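Table Clearing and Resetting Attendant (part-time)
Zukstead Café, ground floor, Stougaard building
Reports to: Kojo Addo, floor operations

Summary

Zukstead is recruiting one attendant to clear, wipe and reset tables in the café seating area. The post covers the floor only. Food preparation, till work and machine cleaning are handled by other staff and do not form part of the duties. The post is permanent from April, subject to a trial period of four weeks.

Place of work

The seating area is on the ground floor and is open to staff of the building and to the public. Most of the furniture is light: small round tables and chairs that one person can move without help. The dishwashing room is at the rear, through a single door that opens towards the kitchen. Trolleys are not used during service. Everything is carried by hand or on a tray.

The upper floors are let to Flaleneck and Piltero. Their staff use the café for short meetings and tend to stay at a table for longer than other customers. Peak times are 10.30 to 11.15 and 12.15 to 13.45.

Hours and pay

29 hours a week over five shifts. Early shifts start at 7.30 and late shifts end at 18.30. The rota is issued two weeks ahead. Swaps between attendants are allowed if both names are entered on the rota sheet before the shift starts.

Pay is monthly, at the standard Zukstead floor rate. The rate is stated in the application pack. Breaks of 20 minutes are paid. One meal is provided on each shift longer than five hours. Work shirts and aprons are supplied; dark trousers and closed, flat shoes are not.

Duties

Clear used cups, plates, bottles and packaging from tables within the times set out in the floor procedure.
Sort waste at the sorting station: returnable bottles, other plastics, card and paper, food, residual.
Wipe table tops, including the edge, and dry them.
Return chairs to their tables with the backs clear of the walkway.
Collect coasters, wipe both faces and put them back in the holder. Split or swollen coasters are withdrawn.
Check the floor beneath each table when it is reset.
Hand lost property to the shift lead with a note of the table and the time.
Carry out the closing reset, in which every table is cleared and wiped whether or not it appears to have been used.

Volume

On a normal weekday the café handles roughly 700 items of crockery. The dishwashing room works in racks and the attendant is expected to load racks by type – mugs, small plates, large plates, glasses – before leaving them at the hatch. Mixed racks are sent back. The seating plan allows for 95 customers, and at midday most of those places are taken.

Judgement on the floor

A large part of the work is deciding what may be removed. The basic rule is that a vessel with drink in it stays until the customer has left, and a paper with anything printed or written on it is treated as property until the table has been vacant for ten minutes. Bottles brought in by customers are treated in the same way as our own. A table can hold both kinds of item at once: on the round one with the grey chair tucked behind it, the mostly empty bottle with the red cap is close to being waste, while the printed sheet lying on the same top is not to be touched and is not to be used as a tray liner or slid under anything. The mug beside it is checked before it is lifted, and the red coaster is wiped only once the table is free. Small cardboard boxes are never opened or flattened without asking.
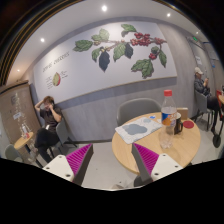
Speaking to customers is part of the task and should be kept brief. The usual form is to ask once whether an item is finished with, and to accept the answer. A customer on the telephone, such as the one seated against the wall, is not interrupted; the attendant moves on to another table and returns later. Items on the small side tables are left in place while the seat next to them is occupied. If a seat and its table have been vacated, the table is cleared fully, wiped, dried and reset in one visit. Partial clearing of a vacant table is recorded as an error at the shift check.

Requirements

Able to stand and walk for the length of a shift and to carry a loaded tray.
Able to read and follow a written procedure in English.
Steady timekeeping.
Previous work in a café, canteen or hotel is useful but is not required.
A food hygiene certificate is useful. Training is given in the first week to those without one.

Trial period

In the first week the attendant works alongside the shift lead. From the second week the attendant covers half of the seating area alone, and from the third week all of it. Two shift checks are carried out in each of the last two weeks. Each is marked out of 100 against the floor procedure, with separate marks for sorting, table condition, chair position and floor condition. The marks are shown to the attendant on the same day.

How to apply

Application packs are held at the café counter and may be collected at any time during opening hours. Return the completed form to the counter in the envelope supplied, marked for Kojo Addo. State the earliest date on which you could start and any shifts you cannot work. A covering letter is optional and should not exceed one page.

Applicants selected for interview will be asked to spend 30 minutes on the floor after the midday peak, clearing and resetting tables to the written procedure – this time is paid. References are taken up after the interview.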